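Guvetti have a second album coming in December, and the trio's drummer is happy to talk about how slowly it came together. The songs for Cletumier were written over two winters in a rented room above a tyre shop.

"We had 17 demos and most of them were bad," she says. "The one called Komard had three choruses. We kept the second."
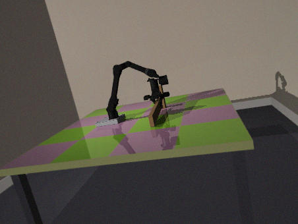 Recording was done mostly live, with the guitars added later. She wanted the drums drier than on the debut, which sold 400 copies on cassette — all of them at gigs.

"People told us it sounded like a cave. I didn't mind the cave, but you couldn't hear the bass player, and he minded."

The longest track, Ait Brahim, has already been played at a few shows in the north. It runs to nine minutes and usually closes the set.

The band go out in January as a support act, in bigger rooms than they are used to. "We'll need a better van," she says. "The heater only works on the passenger side."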